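About Ovura
Posted in September by Katherine Ticona
Filed under: About us / Who we are

Ovura is a training school and reuse service for small electrical accessories. We collect earphones, charging leads and other light cables that households and offices no longer want, sort them, prepare them for storage and pass them on. We also teach the handling of such items to adults who are preparing for work in stores, repair counters and equipment loan desks. The school was founded by Umut Karaca, who remains its Director, and it now receives items through 7 collection points.

Our teaching takes place at plain tables in ordinary rooms. We have never sought a workshop in the industrial sense. A cable needs a clear, flat surface and good light, and the person handling it needs a decent chair and enough time. Goods that are waiting to be sorted are kept in bags, and the bags are kept away from the table until their turn comes. New members of staff are sometimes surprised by how strictly this last rule is applied. It dates from our first year, when finished and unfinished work was twice put back into the same bag.
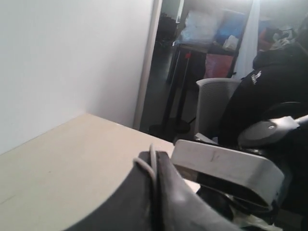
Photograph: Ovura / Teaching and Learning

The work of the school is divided between two courses. The Foundation Course, known within the school as Flirnano after the building in which it was first taught, deals with recognition and handling. Learners are shown how to tell one type of lead from another, how to look along a cable for damage to its covering, and how to put aside anything that should not be passed on. They keep a written record of each item from the first morning. The record is short, and it is read by a tutor before the learner goes home.

The Further Course, Drakos, is intended for those who have completed the first or who already work with equipment. It covers storage, labelling, the running of a loan desk and the keeping of stock lists. A good deal of attention is given to the return of items, a part of the work which many organisations leave to chance. Learners on Drakos also spend time at one of our collection points, where they meet the public and answer questions on what may be handed in.

Last year 938 learners completed one or other of the courses. We keep places for people returning to work after illness or a period of caring, and applications from this group are considered first. There is no entrance test. Applicants are asked to attend a short meeting and to say what they would like to be able to do by the end.

Earphones form a large part of what reaches us, and they are given a full session of their own. Their wires are thin, they divide, and they carry small parts along their length which catch on one another. A learner who pulls at the first visible end will usually make matters worse. We teach that the cable should be laid out on the table and spread with the fingertips, and that the loops should be opened from the outside before any end is drawn through. Tools are not used at this stage. Neither is force. Where a knot has drawn tight, the learner leaves it, eases the cable on either side and comes back to it.

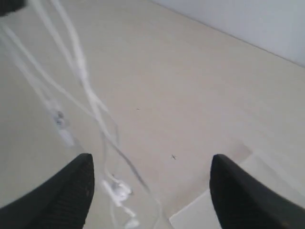

Should earphones be wound around the hand before they are put away?

We advise against tight winding. Fold the cable loosely into loops of even length, keep it clear of sharp bends close to the plug and the earpieces, and hold the loops together with a soft tie.

The same advice is printed on the card given out at every collection point. The card was written by Katherine Ticona, Head of Learning, and has been revised several times at the request of learners. Its first version ran to four sides — the present one fits in a pocket. Schools and offices may ask for copies without charge, and 4000 were sent out in the past year.

Once a cable has been straightened and checked, it is folded. Our standard fold is a narrow one, with the strands lying side by side and the loops of similar height, so that the finished bundle can be picked up between finger and thumb and set down again without opening.

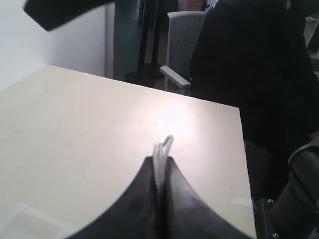 The bundle is then tied, labelled with its type and the month in which it was checked, and placed upright in a drawer. Upright storage allows the person at the desk to see each label without disturbing the rest. It also discourages the habit of pressing more into a drawer than it will hold. Drawers are reviewed each September, and anything which has lain there for a full year is examined again before it is offered.

Items that pass inspection are given out through Osutis, our loan and reuse list, which is open to schools, libraries, community groups and individuals. There are at present 2658 items on the list. A borrower may keep an item for a term, or for longer by agreement. Items that do not pass are sent for recycling and are never sold on in mixed lots — a practice we declined at the outset and see no reason to take up.

Ovura is governed by a board which meets each term. The Director reports to it on teaching, on stock and on the condition of our rooms, and a summary of each report may be read at reception. Fees are set once a year and are reduced for those on a low income. Tutors are employed directly by the school, and all of them spend part of each week sorting alongside learners.

Visitors are welcome by arrangement. Reception opens at 9.30 in the morning, and those bringing items to donate are asked to empty the bag with a member of staff present so that the record can be made at once. Enquiries on courses should be addressed to Katherine Ticona, and those on partnership or the use of our teaching materials to the Director's office.

14 shares | 3 comments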